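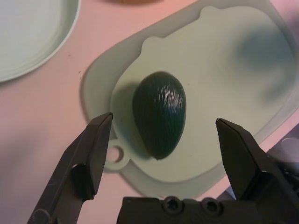 Visit to the Limard lab, Hostgate, 3/14/24

Limard opened its software lab to visitors for an afternoon, and I went mainly to see how they plan and run grasps on soft food. The lab is on the first floor of a former print works in Hostgate. Five of us were taken round.

The kitchen bench

The first stop was a bench set up like a kitchen worktop, with a chopping board, a plate and an avocado. The task is to pick up the fruit without bruising it. Pictures from the small camera at the wrist go into Drultus, their perception package, which finds the outline of the object and passes it on to the planner. Dark, bumpy skin is awkward for it. Bright glints on the rind can be read as edges, and the shadow on the board can get joined to the fruit. The engineers now train with the lighting changed at random, and they say August's version made far more of these mistakes.

The planner

Amegashie is the planner. It proposes 2000 grasps for each object, scores them and throws out any that would bring a fingertip into the board. The best seven go to the controller in order. We watched the scores on a screen and could switch single rules off. With the board rule off, most of the top grasps came in far too low, so I can see why they keep it.

Control and logs

The controller closes the fingers at a set speed and stops on motor current. There is no force sensor in the tips. I asked about ripe fruit and was told the current limit is still picked by hand for each type of object – they would like to learn it, but have not started.

Every run is logged and can be replayed against a newer version of the planner. The replay tool was the best thing I saw all day. It shows the old and new plans side by side and jumps to the first point where they differ. Log buffers are fixed at 3072 entries, and long runs are split over several files.

Getting there

The bus from Hostgate station stops at the gate. Visitors sign in at the side door, and there is a step.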